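Handheld grippers vs. teleop for showing tasks - is anyone getting policies that hold up?
Board index > Manipulation > Teaching and demonstration

dornallow_dan
Oct 14, 2019
I keep reading that handheld grippers are going to put teleop out of business. You walk around with a pair of them, do the job with your own two arms, and the robot picks it up later from the recordings. Fine. Our teleop station cost more than my car and the people on it are slow, so I'd love for this to be true.

What I never see is the second half. Lots of people picking things up, very few robots picking things up. Has anyone here trained on handheld demos and then run the policy on an arm for a full shift? I don't want a highlight clip. I want the boring number.

kuusisto_r
We use them at Salminen, two-handed, one per hand, marker cubes on the tools so we can recover the pose of each. This is the view from one of the gripper cameras while the other hand is working:
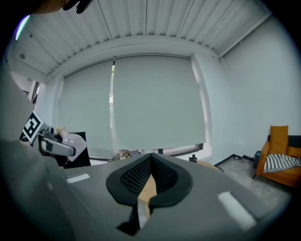

Wrist view, other gripper and its marker on the left

Look at how much room you get. Blind, ceiling, the chair in the corner, and the other tool is still in view. With a wide lens you can place the two hands against each other without any extra hardware. We have 1,862 demos recorded this way. On teleop we had 600 after the same amount of time and everyone hated it.

gearlash
1,862 demos of what, though? I can fill a drive with people passing stuff from hand to hand. Dan asked about the robot.

Also, I look at that view and half of it is gripper. The pads cover whatever is in them and the housing covers most of the work surface. If the policy only gets that view, how does it know what's on the table?

kuusisto_r
Small object handling, one hand or both, picking and placing. And it gets both views, so when one tool is blocking the table the other one often isn't. Not always, I'll give you that.

As for the robot: 66 percent on objects it had seen, worse on new ones. I never said it was finished.

gearlash
66 percent is a coin flip with good posture.

pell_ohm
That's harsh. What did your teleop data get, gearlash?

gearlash
Higher, on fewer demos, because the arm that recorded them is the arm that runs them. With teleop, every motion in the set is one the arm can do. A person with a handheld will twist a wrist in a way my arm can't follow, and you find out at training time when you throw the demo away. Ask her how many got thrown away.

kuusisto_r
Plenty in the first weeks. Fewer once people learned to keep their elbows in and slow down. We also record from the head so we can check what the person was doing when a demo looks strange:

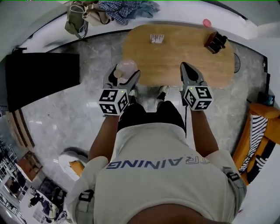
Head view, left gripper closed on the pink sphere

You get both cubes and both forearms in one shot, and how the person stands to the table. When the tracking jumps I go to this view first, and most of the time one marker is turned away from the other camera.

dornallow_dan
OK, that is more useful than anything I've seen in the brochures. Two questions.

First, a ball is about the kindest thing you can hand to a gripper. It has no right way up. Have you done anything where orientation matters? Caps, plugs, a label facing front?

Second, does the wood grain and daylight setup carry over to anything? My floor at Dornallow has steel benches and ugly lights. I would bet money that a set recorded in one room falls apart in mine.

kuusisto_r
Orientation is where it gets bad, yes. Screwing a cap on is our worst task. For the room, you'd have to record in yours. I wouldn't trust ours there either.

pell_ohm
That's the case for handhelds though? You can take them to Dan's floor in a bag. Try that with a teleop station.

gearlash
You can take them there, sure. You still don't know whether the demos are any good until an arm tries them. With teleop you know the minute the person lets go of the controls. I'd take 8 people-hours of that over a week of the other.

We looked at the Ellura tools last January, for what it's worth. Nice in the hand, and the pose drifted every time somebody moved fast. Sent them back.

tmh_gikumham
Gikumham here, we do both. Handheld for bulk, then a small teleop set on the real arm on top. Works better for us than either one alone, but I can't tell you how much of that is the mix and how much is that we fixed our camera delay the same month. If you haven't measured the delay between the gripper camera and the pose track, start there. Ours was awful.

kuusisto_r
How did you measure it? We tap the two tools together and line up the frames by eye.

tmh_gikumham
Same to start with, then we filmed a running clock with every camera. By eye we were off by more than I'd like to admit. I'll dig out the script and post it tonight.

dornallow_dan
Please do. I'm still not buying anything, but I'd borrow a pair for a week and record on my own benches, then see what my arm makes of it. If it does worse than the teleop set I'll come back here and say so.

gearlash
Post the thrown-away count too.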